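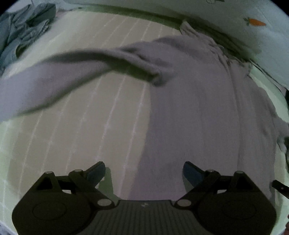 Gavine asked whether the annex on hand-held grippers adds anything to the general handling rules, and whether a site that already follows those rules has to read it at all. The short reply is yes to both. The general rules assume a fixed arm with a known reach. A hand-held tool has neither, and most of the entries rejected at the Clutier site last January failed on points the general rules do not cover.

Gallery 4: Soft goods, bedroom setting

This page belongs to the Gukon practice notes, part 4. It covers garments handled on a made or partly made bed. The clauses below are shortened; the full wording is in the notes.

Garment on sheet, two-finger gripper. A long-sleeved garment spread over a striped sheet, with one sleeve extended to the side. Clause 39 applies: the garment has to differ from the surface under it in color or texture, and both finger pads have to stay in view during the approach.

Notes to the entry

Folds and creases are left as they fall. Smoothing a garment by hand before a run is permitted only where the task sheet says "flat start."

Pillows, blankets and other bedding may remain on the bed. They are listed in the task sheet under "not handled" – a missing list is a minor fault, a wrong list is a major one.

Finger pads are checked before each session for cuts, lint and loose edges. A worn pad is replaced together with its partner, never singly.

Pivot caps and linkage arms are checked by hand for play at the same time. Play that can be felt is enough to take the tool out of use until it has been serviced.

The operator closes the fingers on a single layer of fabric unless the task calls for a stack. Catching the sheet along with the garment counts as a failed grasp, even if the garment is then placed correctly. Failed grasps are kept in the record and marked.

Numbering

Entry 315 was withdrawn when the Sugiyama wording was adopted, and its text now sits under entry 321. Older task sheets that cite 315 remain valid until their next review. New sheets should cite 321 only.

Corrections to this page are taken up on the first Thursday of the month.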